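MacPherson House – Meeting Rooms and Common Areas
Workplace inspection: automated cleaning and staff duties
Inspection date: Tuesday, December 30, 2025
Inspected by: Fadwa Ait Ali
Staff representative: Chaiwat Petchrat

Scope: floors in the meeting rooms are now cleaned by the Homen machine. Tables, chairs and glass remain with the Piller cleaning team. The checklist covers what has changed for that team.

1. Written duties updated for each post
Yes. Copies signed by all 5 members of the day team.

2. Staff told how to stop the floor machine
Yes. Two members asked for a second demonstration. To be arranged by Samran Pongsiri.

3. Floor mats lifted before the machine runs
Partly. Staff report that this now takes up to 15 minutes a floor and is not in the rota. Rota to be amended.

4. Chairs returned to the table after cleaning
Partly. Chairs left out stop the machine, and the late shift is then called to restart it.

5. Spray bottles labelled with contents and dilution
Not checked in all rooms. Carry forward.

6. Cables kept clear of walkways
Action required. Cables hanging over a table edge are to be secured before work starts.

7. Table tops wiped by hand
Yes. Staff asked whether this task will also be automated. Management has given no date – the question is to be answered in writing by March. 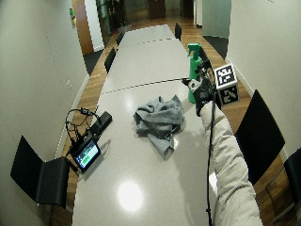
Items 5 and 6: table cleaning, spray bottle in hand and cloth lying on the table, cables over the left edge.

8. Working hours unchanged since the machine was introduced
No. 3 members have moved to earlier starts. Usa Suwannarat to confirm that each agreed to the change.

Next inspection: March.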